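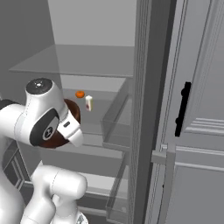 Section 4. Adding and checking a wanted-person or escapee entry

This section covers entering historical escape cases in the Plovham case register, from opening a blank entry to sending it for review. It assumes you have a login and have read Section 3 on searching. Most of the trouble with the register comes from people who skipped Section 3 and entered a man who was already in it under another spelling.

4.1 Before you start

Have your sources to hand. A source means a prison record, a court record, a police circular, an inquest report or a newspaper with a date and page. A website that quotes a circular is not the circular. Nor is a book that says "records show" and leaves it there.

1. Search for the surname, then for each alias, then for the prison and the year of the escape.
2. If you find a likely match, open it and compare the date of birth and the marks. Two escapees from the same prison can share a name, and at Ascombe two cousins did.
3. If nothing matches, choose New entry. The register gives the entry a number. Write it on your source copies.

Note: The register claims to warn you of duplicates. It compares surnames letter by letter and nothing else, so do not lean on it.

4.2 Names and aliases

1. Type the name as it stands on the committal record, even if you think the clerk got it wrong.
2. Put other spellings under Aliases, one to a line, each with its source.
3. Leave nicknames out unless they appear in a record made before the escape. Newspapers were fond of handing them out afterwards.

4.3 Age and date of birth

1. Enter the date of birth if you have it. Leave the day and month blank if you have only a year.
2. If the source gives an age, enter the age and the date of the document. The register works out a range.
3. Do not fill in Current age. It is worked out by the system, and it will happily tell you that a man who escaped from Ascombe as a grown adult is now well past a hundred and still at large. The figure is arithmetic. It says nothing about whether he is alive.

Caution: Do not tick Deceased on the strength of age alone, or because a relative is said to have told somebody. Tick it only with a death certificate, a burial record or a coroner's finding. "Presumed drowned" goes under Official view.

4.4 Scars, marks and tattoos

This is the part readers trust most and should trust least. Descriptions were copied from one circular to the next, and left and right changed places along the way.

1. Add each mark on its own line.
2. Choose the body part, then the side. If the source gives no side, choose Not stated.
3. Enter the wording of a tattoo in capitals, exactly as recorded. Do not supply missing letters.
4. Enter the date the mark was recorded. A mark noted at an earlier arrest may have been altered or removed.
5. If two sources disagree, enter both. Tick Conflict on each line.

Note: Height is entered in the units of the source. The Farouk import, which brought in our older card index, rounded everything to the nearest inch, and those entries carry an F after the number. Treat an F height as a rough guide at best.

4.5 Sightings

The register holds 500 reported sightings. Of these, 13 have anything behind them besides one person's word, and none has led to an arrest. Please keep that in mind when you feel the urge to add another.

1. Choose Add sighting and enter the date of the report and the date of the supposed sighting. They are often years apart.
2. Enter the place as the witness gave it.
3. Pick a grade. A is for physical evidence tested by a named laboratory, B for two witnesses who did not know each other, C for everything else.
4. If you pick A or B, attach the evidence. Without an attachment the grade drops to C when you save.

Postcards, Christmas cards and deathbed letters are C until a handwriting report is attached, and a report that says "could not be ruled out" leaves them at C. Photographs said to show the escapee in later life are C as well. The face-matching tool we were sold gave a score of 95 to a picture of Kyung-tae Song, who runs our reading room and has never been in prison. We have switched the tool off - the button is still there and does nothing.

4.6 Reward and status

1. Enter a reward only if you have the notice offering it. Give the amount in the money of the day and do not convert it.
2. Set Status to Open, Closed by agency, or Unknown. Use Open only where the agency has confirmed it in writing.
3. If the agency has not replied, choose Unknown and enter the date you wrote. The Sumedbridge files took around 40 weeks to be answered, so do not chase early.

4.7 Sending for review

1. Press Check. Red lines must be put right. Yellow lines are advice, and some of it is poor.
2. Press Send. You cannot edit the entry while it is under review.
3. Latifa Hajji reviews prison and court records. Chaimae Soliman reviews sightings and sends most of them back.

Caution: Save before you press Check. The maker says entries are saved every few minutes. We have lost enough of them to doubt it.

Section last changed October 28, 2020. Corrections to Brynhildur Þórarinsdóttir, with the source attached.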